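Povlow Street Site: Good Practice for Hand-Held Gripper Recording
Project report, Unit 2 (Applied Automation)

3. Rules for the work area

3.1 Background

The first version of the recording rules was a single page carried over from the Gundirton lab, where each station sits in its own booth. It covered battery handling and file naming and very little else. At Povlow the stations share a floor with ordinary office work, and several of the Gundirton rules could not be applied as written. Rule 4, for instance, required a clear zone of 200 cm on all sides of the table. No table on the floor has that much room.

We reviewed 3575 recorded episodes against the old page. Of these, 23 per cent broke at least one rule. Most breaches were minor: a start pose skipped, or an object handled by bare hand before the stop signal. A smaller group involved cables, chairs or people close to the operator, and these are the subject of this section.

3.2 Table layout

The tabletop is treated as the workspace. Items for the task stay on it for the whole episode, and anything not on the task sheet is taken off before the first one. Tall items may stand on their caps if the task calls for it, but they must be checked for stability by pressing lightly on the table edge. Glass containers are allowed. They are kept clear of the rim, and lids are closed unless opening them is the task.

Printed cards and cartons count as objects and go on the task sheet like everything else. The old page was silent on this, and operators left them in or took them out as they pleased — a source of mismatch between sheets and recordings that took us most of May to sort out.

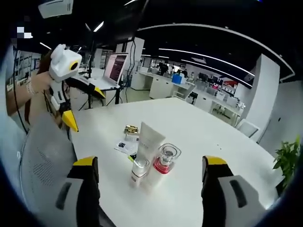

Figure 3. Cosmetics task at the round table, two hand-held grippers in use.

3.3 Cables, stands and chairs

Cables that hang near a seat or a walkway are to be tied back or taped. The check is made at the start of each session and again after any break. Tripods and light stands are placed so that no leg lies in the path between the operator and the table. A stand taller than the operator needs a weight on its base.

Chairs may stay at the table if they are not in the operator's reach. We had proposed removing them entirely, as the Suston guide does, but standing for a full 60-minute session was rated poorly by the operators and the proposal was dropped.

3.4 People in the background

Staff at other desks may appear in recordings. The revised rule has two parts. A notice is posted at the floor entrance during recording hours, and footage in which a face can be recognized is blurred before it leaves the site. Laptop and monitor screens are covered by the same rule where text on them can be read.

Jewellery on the wrist or fingers is permitted if it does not touch the gripper body or block the trigger. Long sleeves are rolled.

3.5 Results and open points

The revised rules were tried on the Butt data set, which was recorded under the same floor conditions. Breaches fell to nearly a third of the earlier rate. The count was done by two of us separately and the results compared; where we differed, the stricter reading was used.

Two points remain open. The clear zone is now set by marking the floor with tape, but the tape lifts under chair wheels and has to be replaced often. The stability check on tall items also depends on how hard the operator presses, and we have no agreed measure for it. Both are carried forward to Section 5.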